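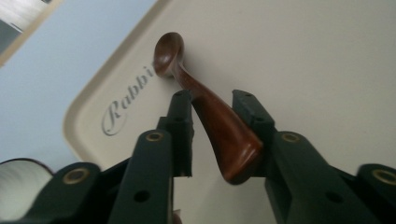

Wooden handle, reddish-brown, polished finish. Cream tray behind.

Zolley Kitchen Tools Library, progress note for November
To: Fereshteh Hashemi, Aguirre Fund
From: Marisol Salinas

Fereshteh, quick one before the Thursday call. Longer version with receipts comes when Dulce is back at her desk.

Where we are. Sorting of the donated utensils is done, finally. 1132 pieces logged, tagged and on shelves. Plan said end of October so we are late, mostly the tags, first batch of labels from Skultemport would not stick to oiled wood. Second batch is fine. They replaced them free of charge.

Wooden handles. Biggest job of the month. Crisóforo has been through all the loose ones and the ones still on tools. Cracked ones out, dry ones sanded and oiled, good ones left alone. The rounded handles with the knob end take longest, the narrow neck has to be sanded by hand and you can't rush the hollow part. He wants finer paper for those, I said yes, it's small money.

Handles now go in trays, not in the old drawers. Much easier to see what you have. Trays get wiped down at the end of the day and the lids stay off overnight so teh oil can dry.

Lending. Soft opening went ok. 9 households signed up, most wanted baking things, which we did not expect. Rolling pins all out by lunch. Dulce is moving the baking shelf closer to the door.

Money. Spent 610 of the 2000 dollars so far. Shelving, trays, oil, sandpaper, printing. Nothing spent yet from the repair class line, see below. No changes to the budget asked for.

Not done yet:
Repair class, no date. Tiburcio Nava will teach it but he can only do evenings and the room closes at six. Asking the building for a later key.
Metal tools, rust check only half way.
Sason signs for the front window, proof came back with the opening hours wrong. Sent it back.

Next month: finish the metal, fix a date for the class, second round of sign ups. Also need a decsion from you on whether borrowers can keep things past two weeks, people keep asking and I don't want to make it up.

Call me if the numbers look off.

Marisol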